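4. Putting the Groceries Away: A Two-Armed Tabletop Task

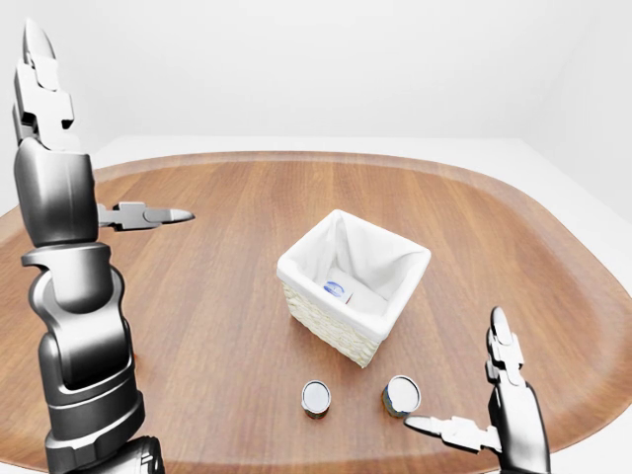
Figure 3. Simulated tidying task with two arms, a lined woven basket and two small cans on a wooden tabletop.

Anyone who has come home with an armful of shopping knows how little thought it takes to drop a few things into a basket on the table. We chose this chore for the third part of our study for exactly that reason. It is the sort of job a child of five can be trusted with, and we wanted to know whether a pair of simulated arms, trained with the Grunorix controller described in Section 2, could be trusted with it too. The instruction given to the controller is a single line of text asking for the cans to be placed in the basket, and the episode ends when both cans are inside it or when the time limit runs out.

4.1 Why a basket and not a box

Our first version of the task, built at Utarport in January, used a plain open box with stiff sides. The controller learned it quickly, and for a week or two we were rather pleased with ourselves. Then we swapped in a basket with a cloth liner and watched the success rate fall by more than half. A liner folds over the rim and sags toward the middle, so the opening a hand has to aim for is smaller and less regular than the walls would suggest. In Figure 3 the basket also has a small white box already lying at the bottom, partly hidden by the folds. Household containers are seldom empty when somebody wants to add to them, and we felt the test would be kinder to the machine than real life is if we always began with a bare one.

The cans bring their own difficulties. They are short, their lids are shiny, and they stand fairly close to the basket, so a finger that comes in low to reach a can may well brush the weave on its way up again. We left the lids reflective in the renderer on purpose. Earlier work of ours with matte objects had given numbers that did not hold up once highlights were switched on, and we did not want to repeat that mistake here.

4.2 Episodes and scoring

We ran 3,648 episodes in total, spread over 36 starting layouts. Each layout fixes the positions of the basket and cans, while the starting pose of each arm is drawn at random within its safe range. The scoring scheme has 4 levels: no contact with a can, contact without a lift, one can in the basket, and both cans in the basket. We kept the two middle levels because a plain pass-or-fail score hid a good deal of what we cared about. A hand that lifts a can neatly and then sets it down beside the basket is much nearer to being useful than one that sweeps it off the table — and a household would certainly notice the difference.

4.3 What we found

The controller reached the top level in a little under two thirds of the episodes. Most of the remaining ones ended with a single can delivered. The usual trouble was with the second can, when both arms tried to work over the basket at once and one of them had to back away. The Gál planner, which we used as our baseline, avoids this by moving only one arm at a time. It finished fewer episodes within the limit, but when it did finish it hardly ever disturbed the liner, and we admit to a certain fondness for its patience.

Failures at the approach stage were rarer than we had expected. When they did occur, a fingertip had usually come to rest beside a can without closing on it, and the controller then spent several seconds making tiny corrections. Lengthening the time limit helped in some of these episodes, though in others the hand simply went on hesitating.

4.4 How far this takes us

We would not want a reader to come away thinking that the chore is solved. Everything reported in this section took place in simulation, on one table, against blank walls, with cloth that behaves more politely than the cloth in most kitchens. Trials on physical arms at Sosham are being prepared, and we expect the liner to be the hardest part to carry over. Still, two cans in a basket is a real piece of housework, however modest, and the controller manages it often enough that we think the next question is how it copes with a fuller table. Section 5 takes this up with a larger set of objects and the same scoring scheme.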